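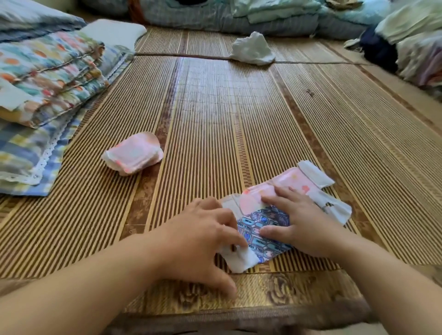

Manual reference task, thin goods: left hand at the wing of the pad, right hand holding it flat.

Project diary, Jarside handling trials
February 2022

The morning was given to the comparison of the two grippers on thin, soft goods. The Dreteck two-finger gripper was fitted first, with the rubber tips, and was run on the wrapped and unwrapped pads under the Prajapati controller. It completed 21 of 36 attempts at lifting a wing from its backing. Most of the failures were of one kind: the tips closed on the wing and the backing together and the whole pad came up. Reducing the closing force did not help, as the tips then slid off the wing altogether.

The older suction gripper was tried after the break and withdrawn. It cannot hold the printed top surface, and it is not proposed to test it again on this class of item.

The hand recordings remain the standard against which both are judged. In these the second hand does a great deal of the work. It lies flat on the pad and keeps it against the mat while the other pinches, and the present single-arm arrangement has no equivalent. A request for a second arm has been drafted and will go forward with this month's papers.
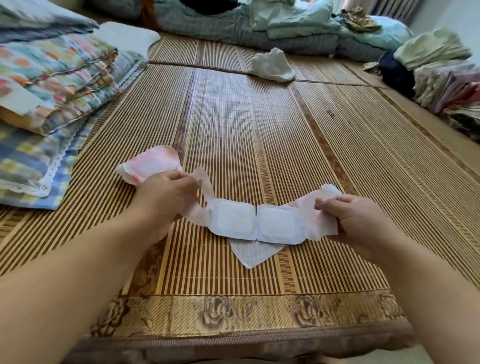
Stretching is a separate matter and should be scored separately. Both ends must be held and drawn apart evenly, and the controller at present reports grip at one end only. It was agreed to add a second force reading before any further stretching trials are attempted.

Cameras. The Mumness head camera gave 458 usable clips, against 301 from the camera it is to replace. The difference lies chiefly in focus at close range. Small lettering on wrappers is still not legible in either set, and the labelling team has been told not to rely on it. The striped slats of the bamboo mat caused the edge finder to report false edges on several clips; a plain cloth will be tried beneath the goods, and the mat results kept for comparison.

Battery life on the Mumness unit was shorter than stated in the order. To be raised with the supplier.

Outstanding: narrower tips for the Dreteck gripper, cable clip for the wrist, return of the loan key to the Jarside office.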